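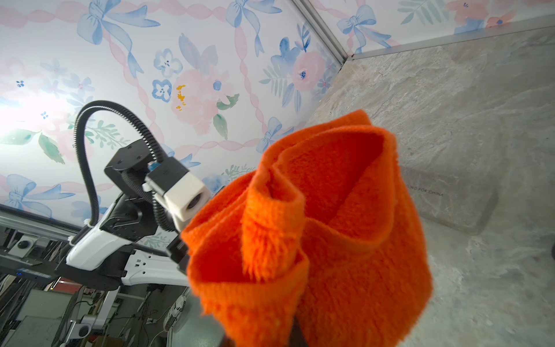
**Extract from the Annual Report of the Porov Institute, Drunside Station**

The Institute records that the folding study entered its second phase in January. The method was as follows. One arm held the towel while the other searched for a free corner, and each attempt was scored by the distance between the finished edges. Of 80 attempts, 56 were accepted.

The remaining attempts were referred to the station at Nerport, where it was observed that they shared a fault. In each, the arms had made the same additional fold, lengthwise, before the first prescribed one. No such fold appears in the training record.

A search of the Bastos Laundry papers, held in the basement since the building changed hands, produced a staff manual of 1906. Page 2 requires that fold for all linen sent to the fever ward.

The scoring rule has been amended to admit it. The Institute has further directed that the arms be left powered overnight, and that towels be supplied in the quantity they use.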